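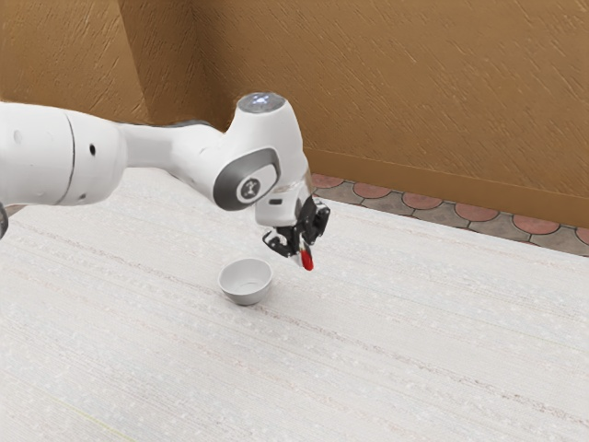

Masanja with something red in its grip, over the bowl. Simulated view.

Reviews > Simulation Software > Pick and Place

11/05/2024
By Jeptoo Were

I paid 115 dollars for the Masanja practice pack, and for most of a week I thought it was a bargain. You get a simulated arm, a table, a bowl, some fruit and a tidy log of every run. I set up 3000 runs of the bowl task and went to bed feeling like management.

The log claimed 1166 failures. I checked the first batch by eye and found strawberries sitting in bowls, marked as dropped. The scorer reads the result as soon as the fingers start to open, when the fruit is still falling. Gravity needs a moment – Masanja doesn't give it one. 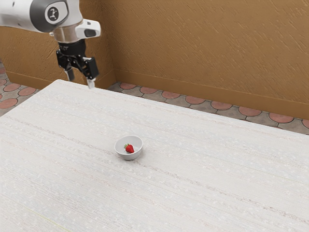

Strawberry in the bowl, fingers apart.

Annoying, but fixable. Idrisa Rotich at support sent me a settle delay to paste into the config, and the false drops went away. The other fault is worse. Press stop in the middle of a carry and the gripper opens. On my screen that costs me a pretend strawberry. Copy the same stop routine to a real arm holding something heavy and you will want steel toes.

Support calls this "expected behavior." I expected otherwise.

The rendering is lovely and the arm moves nicely. Two stars until stop means hold.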